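The Wrong Half of the House

When my great-aunt left me her place in Corkiseck, she left it with a note that said "Half of it is yours. You'll know which." That was her all over. She once posted me a single glove for my birthday and the other one at Christmas (the following Christmas!).

So off I went on the ferry in July with two bags and a jar of Skadodura, that awful pickled plum stuff she swore by, meaning to stay a week and sell up. It's 245 steps from the harbour to her gate. I know that figure because she'd painted it on the gatepost, with a little arrow pointing back down, as if to say there was still time to change my mind.

The key stuck, then it didn't, and I was in. I put the kettle on before I'd even taken my coat off and went for a wander while it boiled.

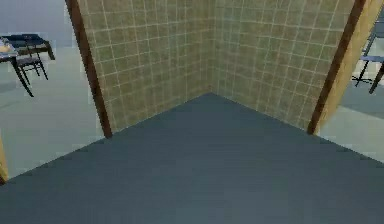

Now, I'd been coming to that house since I was small, and I'd have sworn on anything you like that I knew every inch of it. Kitchen, parlour, stairs, the cold bedroom, the colder bedroom. But I kept hearing a wireless. Very faint, dance music, and a man reading out the shipping news for Fleratholm in between. I checked the parlour and her old set wasn't even plugged in.

I drank my tea standing up. Then I ate a plum, which shows you the state I was in.

By eleven at night the music had got a bit louder and I could smell toast. I wasn't frightened, or not as much as I ought to have been – it's hard to be frightened of toast. I followed it past the stairs, with one hand on the wall, feeling a proper fool in my socks.

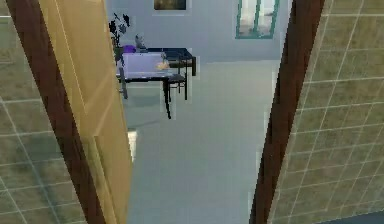 The door stood open, between dark frames and tiled walls.

"You took your time," said my great-aunt, from somewhere further in. "Did you bring the plums?"

I said I had, but I'd opened them.

"Well, fetch them, then. And wipe your feet, I've had 23 years of Montes traipsing sand through here and I'm sick of it."

Montes was her cat. He'd died when I was at school. I went back for the jar, and something warm walked along beside my ankles the whole way to the kitchen.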